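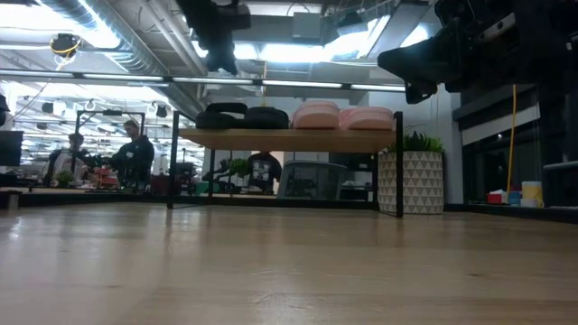 Elīna Pärn told me, when I said I'd be speaking on this, that I would be laughed off the stage if I spent half an hour on slippers. She'd rather I talked about jobs lost. My reply was that I don't have a number for jobs lost that I'd trust, and I do have a lot of notes on slippers.

So, open with the slippers. Two pairs, a table, a small shelf, two arms. The task is to get them onto the shelf as pairs. Pause. Let people feel how small the task is.

Then say where I'm coming from. I spent most of November going in and out of the returns floor at Nellent, which handles footwear for catalogue sellers. On a busy day they take back 3000 pairs. The firm wants the pairing and shelving done by arms. Vadaren is the supplier. I was asked to look at what it would mean for the people on the floor, and I was paid for it, so say that out loud early on.

What the job was before (keep this short, two minutes)

A returns worker opens the bag, looks for wear, finds the partner, puts the pair up. Most of them do it while talking. The brochure calls this "low-value handling". I timed nothing but I watched a great deal, and the looking and the handling happen in the same movement. A woman on the early shift found a split sole with her thumb while she was telling me about her son's exams.

If you give the handling to a machine you have to put the looking somewhere else. At Nellent it went to a new desk called Check. Check is one person with a lamp, sitting down, no talking because of the headset. Ask the room: who here would swap?
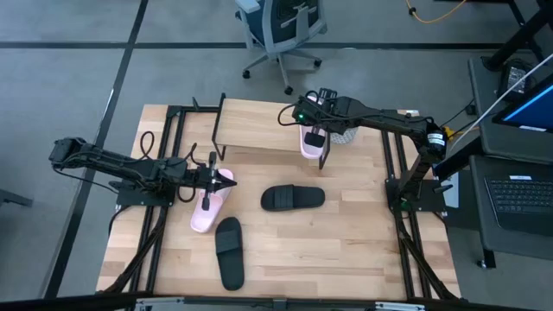 Fine, but people's wrists were getting wrecked on the old line, said one of the comments when I put an early draft of this up. True, and I should read that one out in full. Sore wrists are the best argument for the arms and I don't want to duck it. What I'd add is that the Check desk has its own complaints, mostly necks and eyes, and they don't get logged under the same heading. Somebody should add the two columns together before claiming a win.

The bit about minding

Slow down here. The supplier's plan had one minder for every four tables. The minder's job is to step in when something goes wrong: a shoe dropped, a shoe facing the wrong way, a left with a left. None of this is in the plan as work. It's down as "exceptions". During the trial weeks the floor kept a paper tally by the kettle and got to 300 exceptions before the sheet was full, and then the sheet was taken down. I asked for it and was told it hadn't been an official sheet.

Don't overdo the anger. They were perfectly nice about it.

Pay. Minders are on the same grade as before. The argument from Nellent is that minding is easier. The argument from the floor is that you're now answerable for four tables and can't leave any of them. I think the floor is right but I've only got their word and my own eyes for it.

Compare with Hämäläinen, quickly. Smaller place, same supplier. They kept the old crew together and let them decide which shoes went to the arms. Boots never did. Soft slip-ons did. Output was lower than promised and the manager there didn't seem very bothered. Caution: one site, one visit, and they knew I was coming.

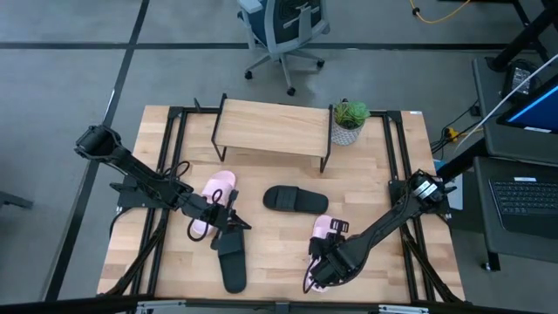
Things I'd want in writing before signing

One. Who counts the exceptions, and who gets to see the count. Same sheet for the firm and the floor.

Two. A stop button that a minder can press without having to explain it afterwards. At Nellent you fill in a form on a screen, nine boxes, so people let things run.

Three. What happens at 100 tables. Every promise I heard was made about a handful of them. The Kerirar report (hold up the printed copy) talks about "scaling with the team" and I've read that page over and over without finding out which way the team goes.

Four. Training in paid hours. I can't believe I have to put this on a list.

If short of time skip the Hämäläinen part and go straight to the list.

Likely questions

Am I against it? No. I'd like it to be described properly. If the arms get good at slippers I'll say so, and the people who used to do it should be asked first whether they are any good.

Will it get cheaper? Probably. The quote I saw was for a trial and I'm not allowed to give the figure.

Did anyone leave? Two that I know of, both for the bakery across the road. Don't make more of that than it is.

Water. Thank the organisers. Handouts are on the chair by the door.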